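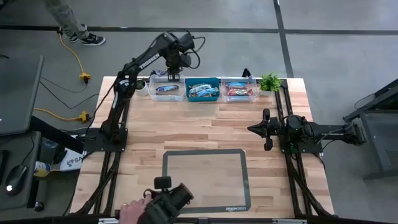 Butcher-block top, pale strips, black rails down both sides

plankhoarder
So I'm finally replacing the kitchen counters and I want butcher block, light like that one. My question is finish. The guy at Flilstead swears by their hardwax oil and wants me to buy two cans. My sister-in-law has plain mineral oil on hers and it looks fine to me?? We cook a LOT and I'm not a careful person. Quote for the wood alone is $2742 so I'd really like to not wreck it by June.

dovetail_dee
Mineral oil! Cheap, food safe, you can't mess it up. Wipe on, wait overnight, wipe off. I do mine once a month while the coffee's brewing.

gritty3000
Gonna disagree with Dee. Once a month sounds great until you skip three of them and there's a gray ring around the faucet. Hardwax near the sink, every time. Also $2742 is nuts, I paid $959 at Matos for a ten foot run. Granted it had a couple of ugly knots and I had to cut it myself.

dovetail_dee
I've never had a ring, gritty. Dry your counters lol

gritty3000
I have three kids. The counters are never dry.

plankhoarder
Ok the kids comment hits home. Does the hardwax stuff turn yellow? I want to keep it pale!

sawdust_supper
Mine did, a little (Bruto brand, the satin one). Warmer more than yellow, if that makes sense. Do a test patch on the sink cutout and leave it in a window for a few weeks. And oil the underside too or it'll cup on you, ask me how I know. I went up to 220 grit and stopped there, a friend went all the way to 2000 and the oil just sat on top like a puddle.

gritty3000
Seconding the underside thing.

plankhoarder
Wait, the underside AFTER it's installed or before?

sawdust_supper
Before! Flip it on sawhorses, two coats, let it sit, then the top.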